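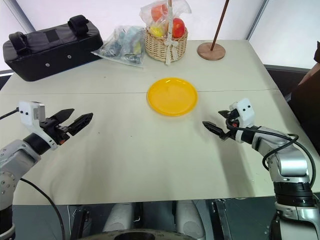 A yellow plate, waiting for its lunch.

I'd like to put in a word for the plastic plate. The proper, bright, slightly shiny kind, with a raised rim to stop your peas making a run for it. I've owned plates from every rung of the ladder and the one I'd rescue from a fire is yellow and plastic and probably cost less than the sandwich I put on it.

People get sniffy about this. When I moved to Clurkthorpe I was given a set of stoneware as a welcome present, speckled grey, very handsome, and so heavy that carrying four of them to the table counted as exercise. They chip if you look at them. They also make every dinner look like it's being served in a cave! Beans on toast needs cheering up, and grey doesn't do it.

Yellow does. Put a tomato on a yellow plate and it looks like a better tomato. Put nothing on it at all and it still looks all right, especially on a pale table, where it sits in the middle like a fried egg. We had cream-coloured tables in the hall where I used to help with the pensioners' lunch (two of them shoved together, with a seam down the join that collected crumbs and the odd lentil) and the yellow plates were the only thing in the room with any go in them. We did lunches for 3 years on those plates and I remember one breaking, and that was under a car.

I know the argument against. Plastic scratches, it goes dull, it holds on to curry like a grudge. All true — my oldest one has a turmeric shadow that will outlive me. And I'm not defending the flimsy throwaway sort, which bends under a sausage roll and should be ashamed of itself. I mean the ones you keep. Mine came from a shop in Tirkov on a camping holiday, a stack of 7, and I've still got five. One went to a neighbour with a trifle on it and the other I left on a beach, which I still feel bad about.

What really gets me is the idea that you grow out of them. Small children get the bright plates, and then at some unspoken age you're moved on to white china and told to be careful. Why? I drop more things now than I did at six. If anybody should be eating off something that bounces, it's me, at half past ten at night, with cheese on toast in one hand and the telly remote in the other.

So keep the good set for Christmas if you like. I've put my stoneware on the top shelf, where it looks lovely, and the yellow ones live by the kettle.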